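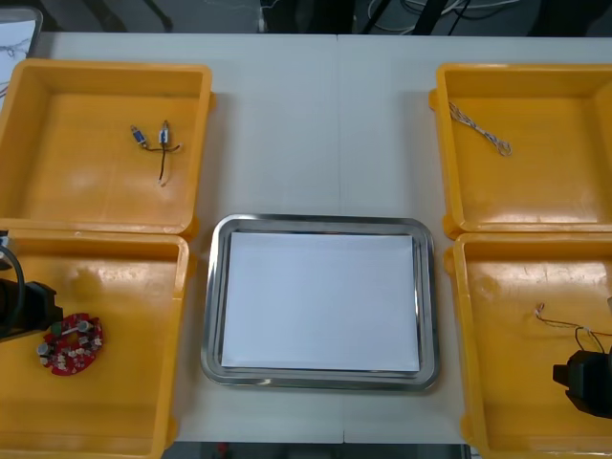
Workshop Practice, Prumeck Campus
Handout 6: Sorting parts before assembly
Wednesday, July 16, 2025

Please read this handout before you come to the bench. In the February class many students started to assemble too early, and then they lost time looking for parts.

1. The bins

Each kind of part has its own bin. We use open, shallow bins with low walls, so you can see what is inside without lifting anything. Circuit boards go in one bin, wire harnesses in another, braided cables in a third. Do not put a harness on top of a board. The bare end of a wire can scratch the surface, and small capacitors are easily bent.

The bins should touch each other along the side, in pairs, with the steel tray in the open space between the pairs. Some of our bins are old and have scratches on the floor. This is no problem, but wipe them with a dry cloth first.

2. Handling the boards

Hold a board by its edge. On the round boards this is a little difficult, as the connectors and small parts sit very near to the border. Look first for a free place, then take the board there. Put it down flat and slowly.
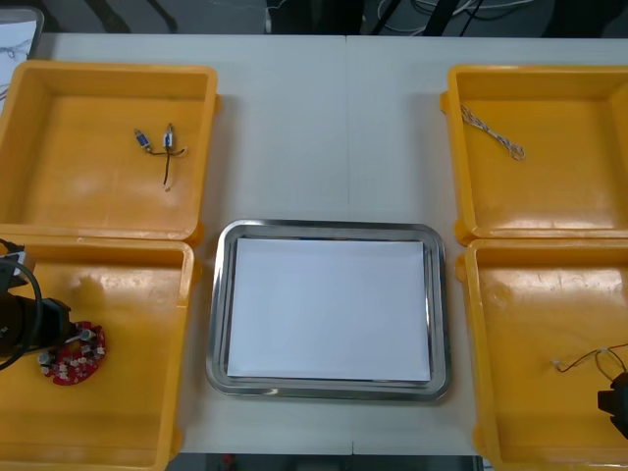
If a board does not lie flat, turn it over and look for a bent pin. Write the fault on the Jakach sheet and give the board to your instructor. You should not try to straighten the pin yourself.

3. Wires and cables

Harnesses with two connectors must lie with the wires spread, never rolled around the finger. For braided cable, a loose loop is allowed. A tight knot is not, even when the cable is short.

4. The tray

The tray is for the parts of one assembly only. When you finish, everything left in it goes back to its bin, in the same colour and kind as before.

Homework

Read chapter 2 of the Dervishi notes and write up to 400 words on this question: which parts in your kit at home or at work are stored together, and should they be? Bring it on paper to the Manwood room.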